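Filed under: Home & Storage | Small Spaces
3 min read

Thread: using a white cube bookcase as general storage in a small bedroom. Notes after one month with it.

1. The unit is freestanding, three columns, open front, no doors. I bought it secondhand through Fleveck for 48 dollars. Edin Vukčević helped carry it up. We took it apart first, which I recommend if your stairwell has a turn in it.

2. Check the pin holes before you pay. On used units they wear oval and the shelf starts to rock. Mine had two bad ones. Wood filler, overnight, redrill. Fine since.

3. Shelf spacing matters more than total height. I set the cubbies by what goes in them and left one column uneven on purpose. Tall items are the minority in any bedroom I have lived in.

4. Loose small stuff is the weak point of open cubes. It migrates to the back and stays there. My fix is one red plastic basket with a handle. It goes to the shelf, things go in, the basket goes to wherever they belong.

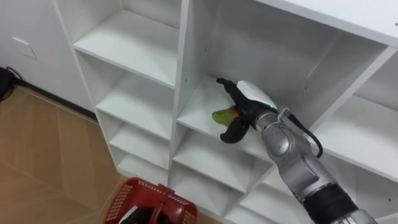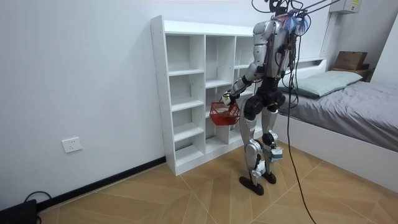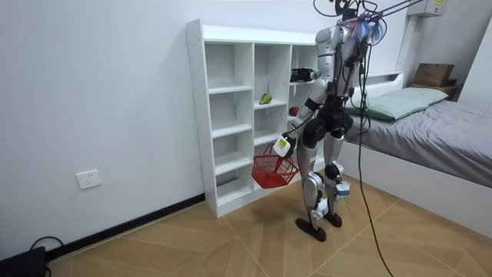
5. Basket spec, as several people asked: open mesh sides, so you can see what is in it without tipping it out. Small. A large one turns into a second storage unit within a week.

6. Work top to bottom, one column at a time. Clear the column, wipe the boards, move on. The full unit takes me 10 minutes on a Friday.

7. Wipe with a damp cloth, then a dry one. Water sitting on a cut edge will swell the board. I use Lulus, the unscented one. Dish soap diluted in water does the same job.

8. Radka Vlachou runs hers at half capacity and says the empty cubbies are the point. I was skeptical. I have since emptied most of mine and stopped buying dividers — the Zidora ones never fit the width anyway.

9. Anchor it to the wall. The bracket costs less than lunch. Mine went in the same day as the unit.

10. Still open: whether to add a back panel. It would stiffen the frame and stop things touching the wall paint. It would also cost more than the shelf did. Measurements next week if I get to it.

Get new posts by email. Enter your address to subscribe. You can unsubscribe at any time.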